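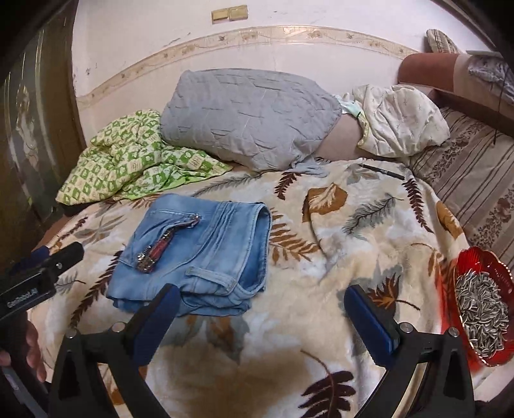 Week 4: The frame story

A frame story is a story that holds other stories inside it. Someone on a ship, at an inn or in a sickroom starts to talk, and the real tale begins. The outer story can be thin. In the novel we are reading, Plasuden by Lempi Aaltonen, it takes up only 10 of the 382 pages, yet it decides how we hear everything else. Think of it as a background pattern that repeats, like the brown and tan fern fronds printed on a cream blanket: you stop looking at it after a while, but each new thing is set against it.

Terms you should know

Outer narrator: the person who reports the telling. In Plasuden this is the ferry clerk.
Inner narrator: the person who tells the tale. There are four, and the second one lies.
Return: any point where we go back to the outer story. Mark these in your copy.

Reading for this week

Plasuden, chapters 1 to 6. Also the short essay by Aisling Duggan, "Who Is Listening?", in the course packet. Duggan argues that the listener matters more than the teller. I do not fully agree with her, and you don't have to either, but her section on interruptions is useful for the third inner tale.

Points to look for

When the clerk interrupts, does the teller change the story afterward?
Which objects appear in both the outer and inner stories? Start with the lamp.
Chapter 5 has no return at all. What does that do to your sense of time?

Written work

One response of over 300 words on a single return in chapters 1 to 6. Quote at least one line and give the page number. Use the Kinsella edition, as the older one has different paging.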